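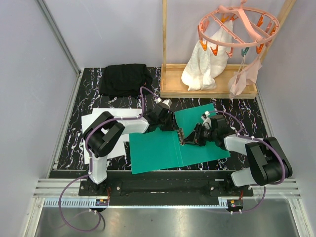
Can machines do household or shop chores yet?
Home and Workshop Forum > Tools and Equipment > Automation

ledgerline
My brother-in-law says that in a few years we'll have arms bolted to the counter doing the laundry and the paperwork. I run a small frame shop and do most of the cleaning up at home, so I'd like to know what is real now. I don't mean a dishwasher or a robot vacuum. I mean picking things up, folding them, putting them away. Has anyone here used a machine for that kind of work, at home or in a shop? What did it do and what did you still have to do yourself?

torby_mill
Shop side, yes. We have had one arm loading blanks into a Hägglund press for 3 years. It does one part, from one fixture, all shift long. When the part changes, I spend most of a morning on setup. It's good at that job. It could not clear the bench next to it.

I would not call that doing chores. A chore is a different mess every time.

pinecone44
Agree with torby_mill. Hard parts that always arrive the same way are solved. Cloth is not. A towel never lands in the same shape twice, and you have to find a corner before you can do anything with it. My kids can find a corner. Most machines I've watched try it pick up a wad from the middle.

Reijo Huttunen
I do cell maintenance for a living and I think you are both a little behind. Two arms working together have improved a lot. The work that used to be out of reach was anything needing one hand to hold and one hand to move. Opening and closing a folder, hanging a cloth on a clip, folding a towel in half. Those are being done now on a bench, at a slow pace, with a person nearby.

The photo at the top of this thread is a fair picture of the kind of work I mean. The right gripper has hold of the edge of a green folder and has it a little off the surface, and the left one is over the folder with its fingers just above it. Ten years ago I would have told you to forget about paper and thin card with a standard gripper. There is no good place to grab it when it lies flat.

torby_mill
Holding an edge isn't the same as filing. There are two loose sheets right there under the left arm, and they're crooked. Show me the sheets squared up and inside the folder and I'll be impressed.

Reijo Huttunen
Fair. One picture doesn't tell you how it ended. I am only saying the grip on the edge is the hard part, and once you have that, the rest is mostly practice and patience.

torby_mill
I'd say the grip is the first hard part. Getting two sheets to slide in without catching is the second.

ledgerline
What about the clothespins? There's one of those round pink hangers in back with a towel and a pink cloth on it. I use the same kind for socks. I can work a clothespin with one hand while holding the sock with the other, but I had to think about why that's easy for me, and I couldn't say.

pinecone44
You feel it. You know how hard you're squeezing and when the cloth is between the jaws. A gripper that only knows open and closed has to go by sight, and the pin blocks the view. I'd put clothespins well above folding a washcloth. Also the hanger swings when you touch it.

graywater
Long-time reader. I did facilities for a laundry that handled 800 pounds of linen on a normal day. Our flatwork folder was older than I am and it folded sheets all day with no trouble. But someone had to feed it. Two people stood at the front finding corners and clipping them in. The company looked at an automatic feeder and the price was out of the question for a place our size.

So my answer to the original question is that machines have done this chore for decades if you have enough of it and it's all the same item. At home you have one towel, a bra, a fitted sheet, and a sock with no partner. That is the part that's missing.

ledgerline
That's helpful. So for a shop like mine, with mixed small jobs, I'm closer to the home case than the factory case?

graywater
I think so, yes.

Reijo Huttunen
Closer, but you have some advantages over a house. You can fix the lighting. You can put the stock in the same place each time. You can fence off a bench so that no one reaches in. A kitchen gives you none of that. If I were you I would pick one dull job that repeats at least 22 times a day and look at that one only.

ledgerline
Putting hangers on the backs of frames. Two screws and a strip of metal. More than 22 most days in June, fewer in winter.

torby_mill
That one could be done. Not with a general arm, though. Buy a jig and an air driver. You'd have it paid off before the arm got out of the crate.

Reijo Huttunen
I can't argue with that.

mossy_rake
Nobody has brought up time. I saw a Helero demo at a trade show where it folded a T-shirt. I timed it on my phone and it took 38 seconds, and the rep straightened the shirt on the table before each run. I can fold one in five. If I have to lay it out flat for the machine I've already done half the job.

pinecone44
Speed doesn't bother me as much. If it ran overnight I wouldn't care if a shirt took two minutes. The straightening does bother me. If a person has to reset things after every try, it can't run overnight.

mossy_rake
It matters if it's in my laundry room making noise.

pinecone44
Close the door.

ledgerline
Has anyone looked at the Ledine bench unit? It was suggested to me by a supplier.

torby_mill
We had a quote from them. Decent arm, and the service was quick to answer. The quote did not include grippers, guarding or training. Ask for all of those in writing before you compare it to anything. Also ask how the cables are run. Cables that flex with the arm wear out first, and on ours that has been the only repair.

Reijo Huttunen
Second that on cables. Tie them along the arm, leave slack at the joints, and check the ties when you clean.

ledgerline
Thanks, all. I'm going to try the jig for the frame hangers and leave the arm alone for now. I'll post how the jig goes once I've run a few batches. I'm still folding my own towels.

graywater
Which air driver are you looking at? Some of the cheap ones strip small screws in soft wood.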